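Print this page
E-mail this page

Bin Picking Cell, Equipment Planning: Progress Report
Sep 19, 2024

1. Status

The period covered by this report was spent on the equipment list for the second cell at the Jilwood site. The arm and its controller are already owned and are not charged to the grant. Remaining purchases are the gripper spares, cabling, bins and the bench. Quotes were requested from Drutmont and Perić in August and both have been received.

2. Current setup

Trials continue on the first cell with mixed small items in a metal bin. The bin is held with spring clamps, and the cables are run along the outside of the arm. Both arrangements are adequate for trials. The plan for the second cell replaces them with a fixed bin mount and a dress pack. 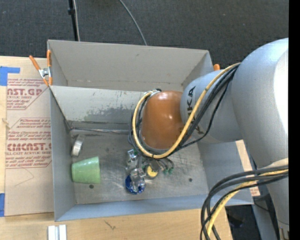

Fig. 1. KUKA arm and gripper over the bin, with a cup and a roll of tape on the bin floor.

The bin floor is scuffed and gives cloudy reflections, and the coating on the inner wall has worn through in one patch. Matte-coated bins are therefore specified for the new cell.

3. Budget

Bins, matte, 2 units: $320
Gripper spares and cable dress pack: $1,748
Fixings and bin mount: $100

The bench is not included in these figures. Perić quoted a longer lead time on the dress pack, and Drutmont is preferred for that item. Flumow licensing is covered by the existing agreement and needs no new funds.

4. Requested action

Approval is requested for the three lines in section 3. A separate request for the bench will follow once the floor plan at Jilwood is settled.

Print this page
E-mail this page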